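Can a machine do the chores yet? My notes from Wosmont

30/01/2024

I get asked this at pretty much every family dinner – when is a machine going to fold the towels? I've been writing about chore machines for two years now, and I still don't have a good answer for my aunt. So I spent a day at the Wosmont workshop with Tolera Fikre, who has put more hours into cloth and small tools than anyone I know, and came home with a full card and a sore neck.

Waiting around

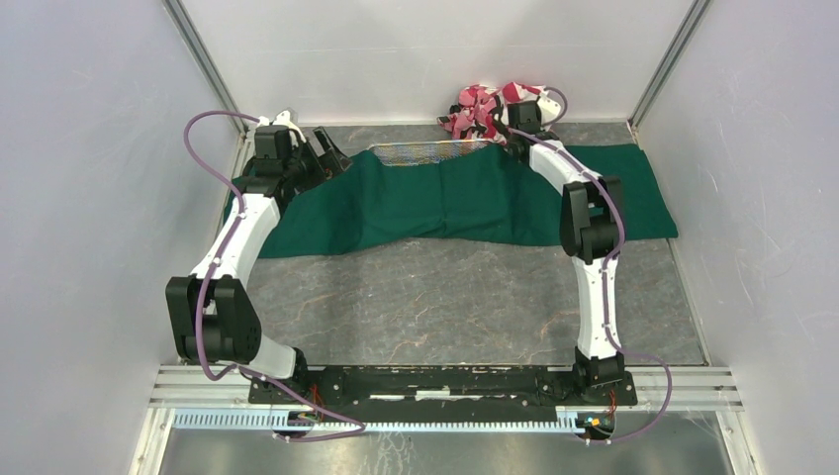

Most of my day went to waiting, if I'm being fair to everybody. A dishwasher is slow too, but you can walk away from it and trust it! Tolera says trust is the part he'd pay for, and he'd happily take slow if it meant he could go eat lunch.

Small stuff in a tray

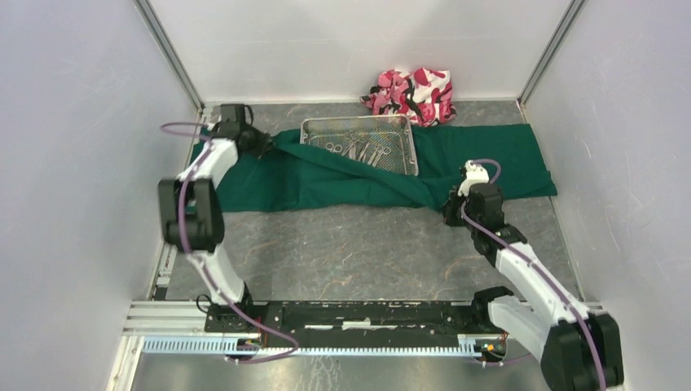

My own kitchen drawer is a disaster, so I have a soft spot for sorting jobs. Forks would be easy enough, I figure, all one shape and happy to stack. A wire tray with a bunch of metal instruments in it, ring handles bunched over to the left, is a lot closer to what real drawers look like. Tolera's rule is that anything with a loop will find another loop to hang on to, and I believe him (see also: my coat hangers).

Cloth, my old enemy 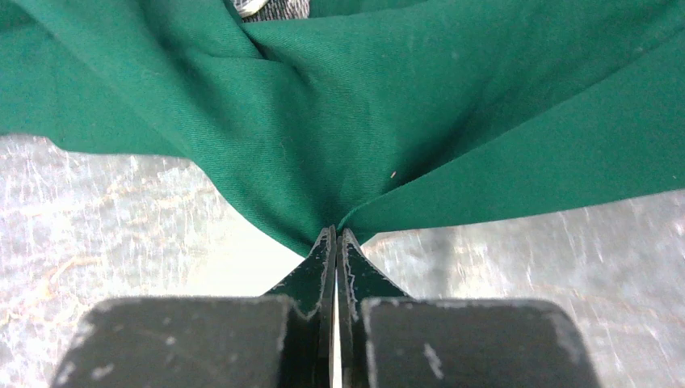
I timed myself at home in November and folded 14 dish towels before I got bored. I never once thought about where to grab. A machine has to pick a spot, and when it pinches green fabric to a point like this, the folds fan out every which way and the hem goes off at a slant. Now try finding the corner again! I'd give it a year or two before I'd hand over my good sheets.

Tweezers and other skinny things

If you'd asked me that morning, I would have put thin tools down as the hardest job of all. I'm less sure now, and a bit more hopeful.

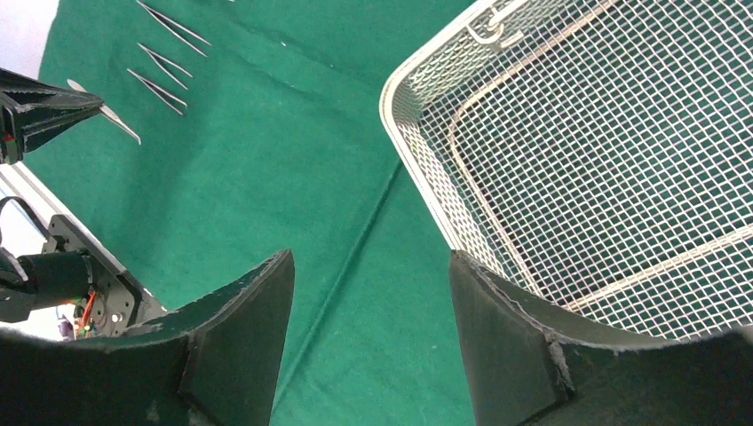 What I'd pay for

I'd pay $300 for something that only did towels, and I'd let it take all night. Tolera thinks I'm cheap. We're still arguing about it by email, and I'll post more pictures after my next trip up there.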